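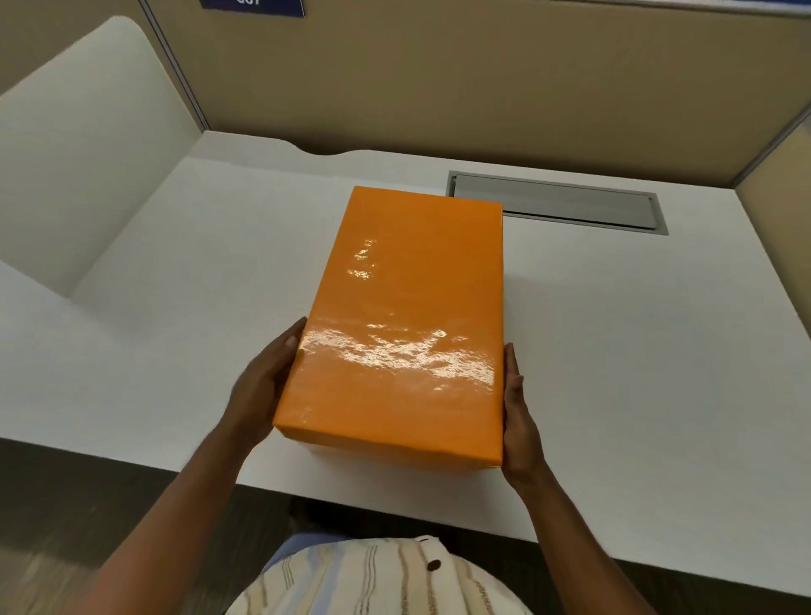 Fig. 2. The two-handed hold, one hand on each long side of the box. Desk clear in front of the notch and the grommet.

Section 2: Running the Box Demonstration on an Open Day

Share 41 | Comments 2

This section assumes that the Zekach pair (two arms, one stand, one control cabinet) is already bolted down and has passed the checks in Section 1. If it hasn't, go back. Visitors are very forgiving of a slow robot and much less forgiving of one that walks its stand across the carpet.

The demonstration has two halves. First a person picks up the box with both hands and sets it down on the desk. Then the arms do the same thing, more slowly, to louder applause. The person gets no applause at all and should be told this ahead of time.

2.1 Before the doors open

1. Turn on the control cabinet and let it finish starting up. The status light blinks amber, then blinks amber some more. Wait for steady green.

2. Load program 71 from the demonstration menu. Program 70 looks the same on the screen but is the packing routine, and it will go looking for a conveyor. At the Branberg open day it looked for eleven minutes.

3. Clear the desk. Mugs, badges, brochures and the sign-in sheet all go somewhere else. The arms plan their path around whatever was on the desk at start-up, and a mug that leaves halfway through the morning will be politely avoided until closing time.

4. Close the lid of the cable grommet, if your desk has one. A box corner set down on an open lid will tip, and the arms will try again from the beginning with great patience.

5. Check the floor line. Visitors stay 1830 mm back from the reach of the arms. Use tape. A rope also works, but people lean on ropes.

6. Run one full cycle with no audience. If it fails, run it again before changing any settings. Most first-cycle failures go away on the second cycle, and most of the settings people change at this point are the reason for the third.

NOTE: The orange box is the standard demonstration box. Its glossy wrapping throws back overhead light in wide bright bands, and the cameras on the stand may lose the top face. If the screen says TOP FACE NOT FOUND, turn the box a little on the desk or switch off the nearest ceiling light. Do not put tape on the lid to dull it. The tape becomes the thing the cameras find, and they will find it everywhere.

2.2 The person's half

The presenter goes first. Most presenters think this half needs no instructions. Please read them anyway.

1. Stand facing the front edge of the desk, with the box lengthwise so that its long sides run away from you.

2. Put one hand on each long side. Press inward with flat palms. Keep your fingers off the lid, where the audience wants to look and the cameras need to.

3. Lift the box a little above desk height and bring it in over the front edge. There is no need for a flourish. The arms can't do one, and the comparison makes them look grumpy.

4. Hold still for a slow count of two. This gives the recorder time to mark the hold, and it gives the back row time to stop talking.

5. Set the box down flat, let go with both hands at once, and step back behind the line.

CAUTION: Stay behind the line until the cycle is over. This includes the moment when the arms stop halfway and seem to be thinking. They are thinking. They will start again without asking you.

Long loose sleeves should be rolled or buttoned at the wrist. The cameras use the hands to guess where the box ends, and a good sleeve can add several inches to it. Gloves are fine if they match. One presenter at Bomavberg wore one glove, for reasons of style, and the left arm came in noticeably wider than the right for the rest of the afternoon.

2.3 The robot's half

1. Check that the presenter is behind the line. Check again. Presenters drift.

2. Press START on the pendant. Both arms will rise to the ready position. Small children usually wave at this point. The arms do not wave back in program 71, and there is no setting for it, so please stop writing to us.

3. Let the arms close on the long sides of the box. Grip force is set at the factory and shows as a bar on the screen. The bar should stop in the green part. If it reaches yellow, the box will survive, but it will look tired by lunch.

4. When the box is down and both arms are back at ready, press HOLD. Only now may you turn your back on the machine and take questions.

NOTE: Talk during the cycle, but keep it short. The full cycle runs longer than most jokes. If you promise the crowd that something is about to happen, the arms will pause.

2.4 Letting visitors try

Visitors may try the person's half. Visitors may not try the robot's half, whatever they do for a living.

1. Press HOLD and leave the key with the operator, not in the cabinet.

2. Hand over the box with its long sides facing the visitor's palms. Most people will grab it by the short ends or tuck it under one arm. Let them. Then ask them to try it with both hands flat, and show them the two traces on the screen, one above the other. The under-the-arm trace is a mess and is easily the most popular part of the day.

3. Wipe the box between visitors. Use a dry cloth. Fingerprints show up on the wrapping, and the cameras take an interest in them.

4. Put the box back on its mark before releasing HOLD.

If a visitor asks whether the arms can do it faster, the answer is yes, with the guards on, and the guards are not on. If a visitor asks whether the arms will take their job, refer them to the trace from step 2 and change the subject.

2.5 When it goes wrong in front of people

The arms stop and the light is amber. Press HOLD, wait for green, press START. Say "it's checking its grip." It is, in a way.

The arms stop and the light is red. Press the red button as well, so that everybody agrees. Move visitors back and follow the restart steps in Section 5. This takes a while. Have a brochure.

The box is dropped. Leave it until the arms are at ready and HOLD is pressed. Reaching in to save it is a natural instinct and is the main reason the floor line exists. Spare boxes come in the Parry accessory case, under the foam, where nothing tells you they are.

One arm goes to ready and the other doesn't. Press the red button. Do not restart until you have checked the cable at the base of the arm that stayed put. It has usually been stepped on during setup, often by the person doing the checking.

2.6 Packing up

1. Send both arms to the park position before cutting the power. Arms that lose power at ready will sag, slowly, in front of anyone still finishing their coffee.

2. Save the traces if you want them. The cabinet clears them at shutdown and does not ask.

3. Remove the key, coil the pendant cable loosely, and return the box to its case lid side up.

4. Pull up the floor tape the same evening. By February the tape from the autumn open day will have become part of the building.

Continue to Section 3, Moving the Stand.

Share 71 | Comments 2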